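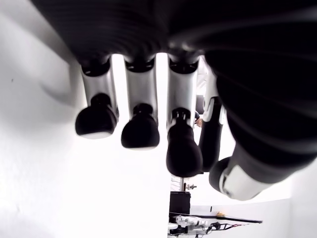

# Markar: wrist-view clips for multi-finger grasping

Datasets > Manipulation > Clekuso > Markar

14 shares | 3 comments

## What is in it

Markar holds 2000 short clips from a camera at the wrist of a multi-finger robot hand. Half of them, 1000, are approaches to a small object on a table. The rest are free motion with nothing to grasp. It was put together at the Kiltside lab to test one claim: that a grasp policy trained on wrist video alone can do without a fixed overhead view.

We didn't believe the claim when we started and we only half believe it now.

## The method under test

The policy is called Sitthichai. It takes wrist video and joint angles and predicts where the fingertips will be next. The write-up that came with it says the wrist view holds "all contact-relevant information." That is a strong thing to say about a camera that spends much of its time looking at the hand it is bolted to.

Puzzle cubes were used for a lot of the approach clips. They have hard edges, bright tiles and a known shape, so pose labels are easy to check by eye. They also flatter the method. A policy can learn to chase colored squares and look clever until you give it a gray block.

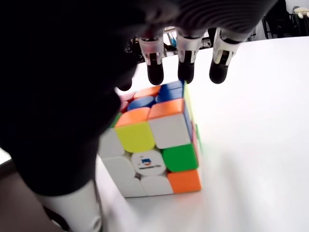
The thumb is the weak point. In many approaches it is blurred or covers a corner of the object, and those are the moments where the predicted tip positions drift. Labelers were told to mark the thumb tip only when they could see it. Please don't fill in the missing labels by interpolation and then report thumb accuracy on them – we have seen this done.

## Results so far

On held-out cubes Sitthichai beat our joint-angles-only baseline. On plain objects the gap mostly went away. We ran 40 trials per condition, too few to hang a paper on, and 10 of the plain-object trials were thrown out after a calibration slip.

## Known problems

- One lab, one hand, one style of lighting. Pale walls wash out in many clips.
- Backgrounds are cluttered and change between sessions. Split by session, never by clip.
- Clips from February use the old joint zero. Apply the offset file before training.
- Contact labels come from motor current and fire late on light touches.

## Changes

16th March: offset file added, duplicate clips removed. Numbers computed before this date should be rerun.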